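Section 4: Setting Up a Bout in Pukik

Read this section before your first event. Pukik handles the bout timer, the judges' scorecards and the results sheet for amateur boxing, kickboxing and mixed martial arts shows. It does not replace the paper cards your sanctioning body asks for. Keep both.

You will need the main tablet at the timekeeper's table, one scoring tablet per judge, and the event code that was sent when you registered the show.
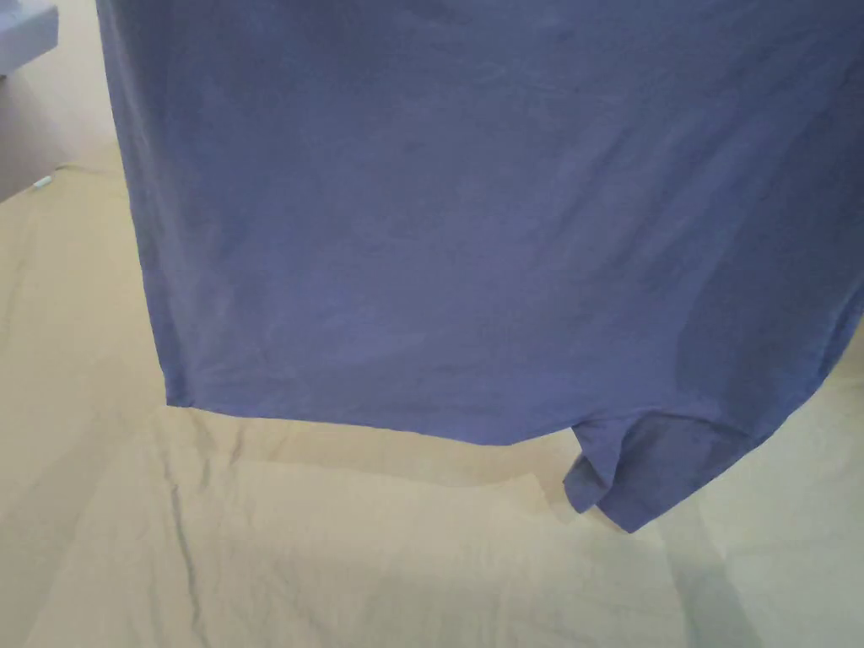 Jullton, January 28, 2022

The steps apply to version 4 and later. If your main tablet still shows the old red start screen, update it before you continue. Bouts created in version 3 will open, but their round lengths have to be entered again.

4.1 Create the event

1. On the main tablet, open Pukik and tap New Event.
2. Enter the event code. Letters can be upper or lower case.
3. Choose the rule set. This fills in the number of rounds, the round length and the rest period.
4. Tap Save. The event name appears at the top of the screen.

Note: One event can hold up to 40 bouts. For a two-day tournament, create a separate event for each day.

4.2 Add fighters

1. Tap Roster, then Add Fighter.
2. Enter the name as it is written on the license. Accents are kept, so Loïc Pruvost will print correctly on the results sheet.
3. Enter the gym and the weight in pounds. Use the weight from the official scale, even when the fighter gives you a different one.
4. Repeat for each fighter, or tap Import to load a file from the matchmaker. An import file can hold up to 200 names.

Caution: Importing a second file overwrites the first. Add late replacements by hand.

If a fighter comes in above the limit, the weight turns orange. A fighter at 192 in a 185-pound bout, for instance, stays orange until you change the bout to a catchweight or take the fighter out. Pukik does not make this decision for you. Speak to the supervisor, then record what was agreed in the Remarks box.
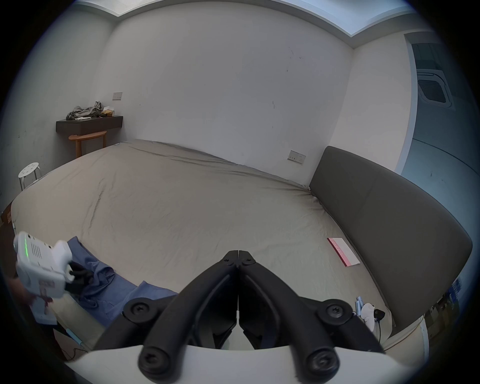

Corner colors are assigned when you build the bout, and they decide which side of the scorecard each fighter appears on. The first fighter you pick goes to the red corner and the second to blue. To switch them, press and hold either name and tap Swap Corners. The color settings also let you change the shades, which helps in halls with strong overhead lighting. Pick something you can tell from red at a glance; the blue of the crumpled cloth on the bed would do, and a very dark navy would not. Changes reach the scoring tablets the next time they sync.

4.3 Connect the judges

1. Turn on the Tusell hub and wait until it shows Ready.
2. On each scoring tablet, tap Join Event and enter the four-digit number shown on the main tablet.
3. Select Judge A, B or C. Two tablets cannot use the same letter.
4. On the main tablet, check that all three letters show a check mark.
5. Run a test round. Ask each judge to enter 10-9 and tap Send.
6. Clear the test round before the first bout.

Note: Judges see their own scores only. Totals stay hidden on every tablet until the supervisor taps Release.

Caution: Do not connect the hub to the public Wi-Fi in the arena. In a hall with 1,000 people the signal drops, and scores can arrive late. The hub makes its own network.

4.4 Set the timer

The 10-second warning is on by default. With the Delorme horn, plug the cable in before you open the Timer screen or the horn will not be found. Without a horn, the main tablet uses its own speaker, and that is hard to hear from the cage. A person with a whistle or wooden clapper should stand by.

To stop the clock for a foul or a doctor's check, tap Time. Tap it again to restart. The round picks up where it stopped - it does not go back to the start.

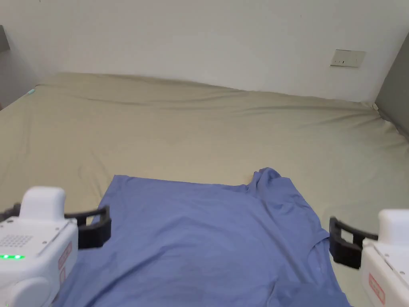
What happens if a judge's tablet loses power in the middle of a round?
The scores already sent are safe on the hub. Give the judge a paper card for that round, and enter the score on the main tablet under Manual Entry when the round is over. The judge has to initial the card.

4.5 Close a bout

1. When the bout ends, tap Stop.
2. Choose the result: decision, knockout, technical knockout, submission, disqualification or no contest.
3. For a stoppage, check the round and time. You can correct the time by up to five seconds.
4. Ask the supervisor to tap Release, then Confirm.

A confirmed result is locked. Changes after that go through the event administrator, and the original entry remains in the log. For account questions or a lost event code, write to Odette Roussel at the support desk and include the name of the show.

Continue to Section 5 to print the results sheet.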